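About Elari

Elari is a small cooking school for adults in Wevetti. We teach evening courses in home cooking, with a strong attention to spices and how to use them. The school was started by Loubna Mansour and Remo Camenzind, and it is still the two of us who teach most of the lessons.

We met as colleagues in the kitchen of a hospital. It was a good place to learn discipline, but the food had to be mild for everybody, and during the breaks we spoke often about what we cooked at home. Loubna grew up with cumin, cinnamon and preserved lemon. Remo grew up in the mountains with nutmeg and caraway, and with not much else, as he admits himself. We started to cook for each other, then for friends, and then friends of friends asked if they could come and watch. In the first winter the lessons were given in Loubna's apartment, where four people could stand at the stove if one of them did not need to move.

Today we have our own rooms on Sarmiento Street, on the ground floor of the former post office. There is a kitchen with stoves along two walls, a dining room where we eat together what we have made, and a small yard with pots of mint, thyme and bay. The yard is also where we drink tea before the lesson, when the weather permits it.

What we teach

Our main course is called Daily Pot. It has 4 evenings and it is meant for people who can already boil rice and fry an onion, and who would like to feel more free in the kitchen. We do not give a thick book of recipes. Each evening has one subject, for example lentils, roots, or what to do with a chicken after the first day, and the recipes are written on one sheet which you take home.

The second course is about spices only. We buy them whole where this is possible, from Irier, a family importer whom we have known for many years, and we grind a part of them during the lesson. The participants smell the same spice whole, freshly ground, and ground some months ago. For many people this is the evening that they remember best. We also speak about storage – away from the stove, closed well, and in amounts that you will really use. 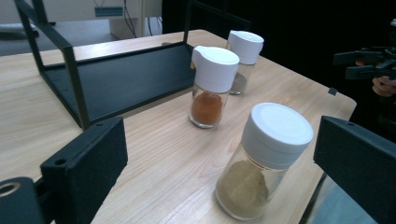 Ground spices in glass jars with white lids. 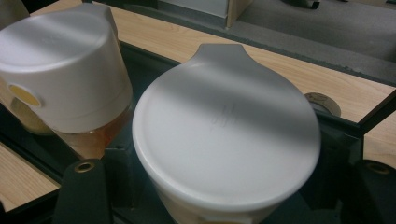

How a lesson goes

We begin at 6:30 p.m. with tea and a short talk. After this everybody cooks, normally in pairs, and the teacher walks from one stove to the other. We taste often. If your sauce is too salty we will look together how it can be saved, and sometimes it can not. Each evening includes 90 minutes of cooking, and then we sit down at the table for 30 minutes or longer. The washing of the dishes is done by all of us, teachers too.

Lessons are in English. Loubna speaks also Arabic and French, and Remo speaks German and Italian, so a difficult word can usually be found in one of them.

Who comes to us

Our participants are students, parents, retired people and some who have moved to Wevetti recently and would like to know their neighbors. A few come back every year. One gentleman has taken the lentil evening three times and now he corrects us when we forget the vinegar.

We cook with meat and without meat. Please write to us before the course if you have an allergy or if there is something that you do not eat. Our kitchen is not free of nuts, sesame or gluten, and we can not promise that no traces are present.

Our prices and our free places

We try to keep the fees low. The ingredients, the sheets and the meal are included, and aprons can be borrowed. In every course we keep 2 places free of charge for people who could not pay the fee. You do not need to show us any paper for this – a short message is enough, and the other participants are not informed about it.

Registration

The new courses are announced in November on this website and on the door of the school. You can register by e-mail or by coming in person before a lesson, when the tea is already on the table. If a course is full, we put your name on the waiting list and we call you when a place opens.

We are looking forward to cooking with you.

Loubna Mansour and Remo Camenzind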